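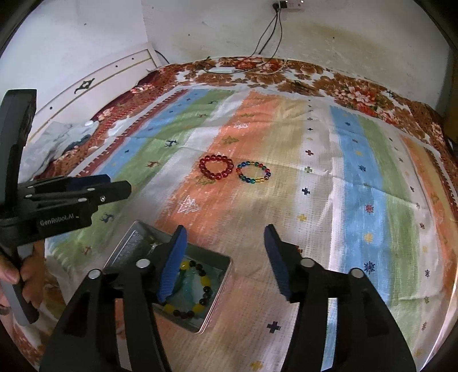
Figure 2. Two beaded bracelets and an open metal tin on a striped bedspread.

4.2 Timing of donations during the crossing

In the previous section we described how the kayak journey from Dristthorpe to Drestdale was planned and how the donation page was opened on the Zutosia platform in July, several weeks before the start. In the present section we look at when the donations were made, and we try to connect this with what the supporters could know about the journey at that moment.

The page received 2,753 separate donations before it was closed. Of these, 381 were sent together with a written comment, and only these are used for the analysis of motives in Section 4.3. For the question of timing we used all of them. Donations which were cancelled by the donor or refunded by the platform had already been taken out of the data by Zutosia, and we were not able to see how many they were. Gifts made in other ways, for example cash in collecting boxes or the sale of small items such as beaded bracelets (Figure 2), do not have a time attached to them and are left out.

The donations did not come evenly. A first group came in the days after the page was opened. The comments from this period suggest that most of these donors knew the paddler, Parisa Hashemi, personally or through her canoe club. They write to her by her first name, they mention her earlier treatment, and several of them refer to training evenings at the club. After this first group there was a long quiet period, in which the page was shared in the local press with little visible effect. We had expected that the newspaper article would bring many new donors, and it is possible that it did so later, when readers remembered it. Our data cannot decide this.

The second and larger group came during the journey itself. The route followed the coast for 153 kilometres and was divided into daily stages, with the nights spent on land. Every evening a short message was placed on the page by the support crew, normally with the distance covered, the state of the sea and the plan for the next morning. In the hours after such a message the number of donations rose clearly and then fell again before midnight. The effect was seen also on days when little progress was made. On 17 Aug 2021 the crew decided to stay on shore because of a strong wind against the direction of travel, and the message of that evening was short: "No paddling today. Parisa is fine, a bit cross with the weather, and is eating a lot." It was followed by more donations than the message of the day before, when the longest stage of the whole journey had been completed.

This result is interesting for organisers, who often fear that a delay will disappoint the public. From the comments it seems that the opposite can happen. Donors on the waiting day wrote that they wanted to "keep her company" or to "give the wind something to think about", and a few of them gave for the second time. We would be careful with a strong conclusion, though. The same day was the first on which the journey was mentioned on regional radio, in the morning, and we have no way to separate the two influences. Listeners who heard the programme may simply have waited until the evening to look up the page.

A third, much smaller group of donations came after the arrival at Drestdale. Here the amounts were on average higher and the comments shorter, often only one word of congratulation. Some of these gifts were pledges which had been promised on the condition that the crossing was completed. The page had no separate field for conditional pledges, and we could recognise them only when the donor said so in the comment. Their real share is therefore probably higher than what we report.

We also compared the timing with the position tracker, a link to which was given at the top of the page. The tracker was supplied by Shibata and updated its position several times in an hour, as long as there was mobile coverage. Between the second and third stage the coverage was poor, and the point on the map stood still for most of an afternoon. During this time the page was visited often but very few people gave. Two supporters asked in the comments if something was wrong. After the crew explained the reason, the usual evening pattern came back. It appears to us that visitors who are worried about the athlete do not donate while they are worried — they look, they wait, and some of them leave. A practical recommendation is that the crew should announce in advance the parts of the route where the signal is weak.

Finally, the times used in this section are those at which the payment was confirmed by the platform. For card payments the difference from the moment of giving is a matter of seconds. For bank transfers it may be a day or more, and a transfer made on one stage can appear in our data on the next. Bank transfers were used mainly by clubs and small companies. When they are removed, the evening peaks become slightly sharper, but their order does not change.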